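# Why whiteboards go grey

A dry-wipe marker leaves a film that is meant to fail. The ink holds pigment, a small amount of resin, an alcohol solvent and an oily release agent. Once the alcohol evaporates, the release agent sits between the pigment and the board, and a felt pad can lift the dried film as dust. A permanent marker uses a resin that bonds to the surface and contains no release agent. The two pens smell much the same and share a shape, and this accounts for many ruined boards.

Ghosting, the grey shadow left after wiping, has several causes. Melamine, the cheapest common surface, is a resin-soaked paper pressed on to a backing board. It starts out smooth, but the top layer is thin. Repeated wiping scratches it, the scratches hold pigment, and harder wiping to remove the pigment makes more scratches. Painted steel lasts longer. Vitreous enamel, a layer of glass fused to steel in a furnace, is harder than anything in a normal felt pad and resists most solvents. It is also heavy, and it chips if struck at the corner.

Age of the mark matters as much as the surface. Ink wiped within the hour comes away almost whole. Ink left over a summer loses part of its release agent, and what remains behaves more like paint. Sunlight and a nearby radiator both speed this up.

Skanotix, a coatings firm in Clesitz, tests its boards on a rig that draws a line, waits, wipes and repeats. The target for its standard grade is 3,000 cycles without a visible shadow. The last batch of enamel panels stopped at 3,011, when the felt wore through before the surface did. The melamine panels run alongside them showed grey after 100.

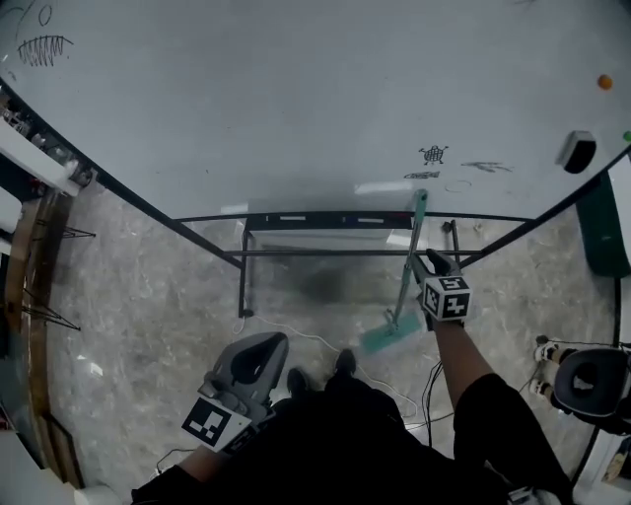
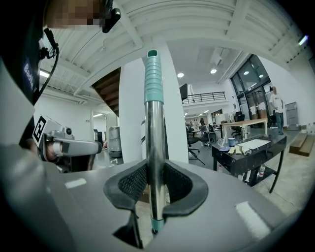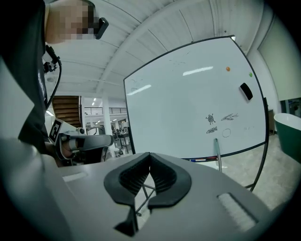
A reader in Pap wrote to say that the rig flatters every board it tests, as no school wipes with clean felt. The point is fair. A loaded eraser puts pigment back on the surface and grinds it in, and most erasers in daily use are loaded. Skanotix changes its felt at fixed intervals. It has since added a dirty-felt test, with results expected in January.

Cleaning fluids divide into 2 groups. Water-based sprays contain a mild detergent and will shift fresh residue. Alcohol-based fluids dissolve the resin and will shift older marks, including most permanent ink, but they also strip any wax or oil on the surface. A board cleaned this way can feel dry and grab the next line of ink. Wiping it down with a damp cloth and letting it dry before use is normally enough to put this right.

The old method of drawing over a permanent mark with a dry-wipe pen works for the same reason. Fresh solvent softens the old resin, the release agent mixes in, and both layers can be wiped away together if the pad follows quickly. On worn melamine the result is patchy.

Abrasive creams should be kept away from all coated boards. Nitavum, a paint-on finish sold for walls, carries this warning on the tin, along with a curing time that many buyers ignore. A wall written on too early takes the ink into the soft film, and no fluid will bring it out. The remedy is to sand the wall back and coat it again.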